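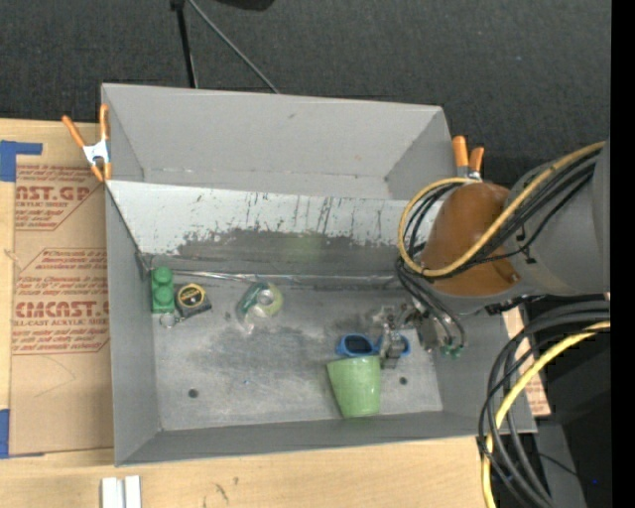 Re: [harkbridge-share] what to do with the odds and ends bin

I went through the Darkell shelves this morning and I think we should split the odds and ends bin into two kinds of lots before the February swap. The tools go to the tool table and the rest goes out as grab bags. The trouble with the gray metal bin is that everything gets treated as equal once it is in there. A tape measure sits next to a green toy block, with blue-framed goggles and a light green cup a few inches away, and a person who came for the tape measure has to be lucky to find it. Small things do worse. The little silvery ring beside the tape measure is the sort of item that gets listed once and never found again.

Byung-chul Kang wrote:
> The spreadsheet is up to 771 lines and 201 of them say "misc." I can't
> match those to anything on the shelf. Can we either describe them or drop
> them? Also, Aslı asked if the metal bin can be retired. The bottom is
> scuffed and there are holes in it, and she would like something with a
> lid.

On the spreadsheet: drop them. If a thing is worth less than a dollar or so to replace, it doesn't need a line. I would keep lines for tools, anything with a cord, and anything a member has asked to have back. Deok-su has offered to go through the "misc" rows and pull out the few that have an owner's name in the notes column.

On the bin: I would keep it. The holes are small and round, and only screws and beads are going to find them. Put those in a jar first. It already has two sections, so use the rear one for things that still need sorting and the front for things ready to go out. Lids are how we ended up with the Woo boxes, which were closed for three years -- I opened one last fall and it was all curtain hooks.

Toy blocks should go straight to Bok-nam Lim. She is collecting them for the Farby Street playroom and will take singles. Eye protection needs a look before it goes on the tool table. If the lenses are badly scratched, put it in the trash.

Man-sik, do you still have the small drawers from the old key cabinet? I could use 3 of them for rings, washers and so on. I can pick them up any evening after 6.

I'll be at the shelves again tomorrow from 9:30 if anyone wants to help with labels.

Aslı, the lot limit on the flyer says 99. Is that per table or for the whole swap?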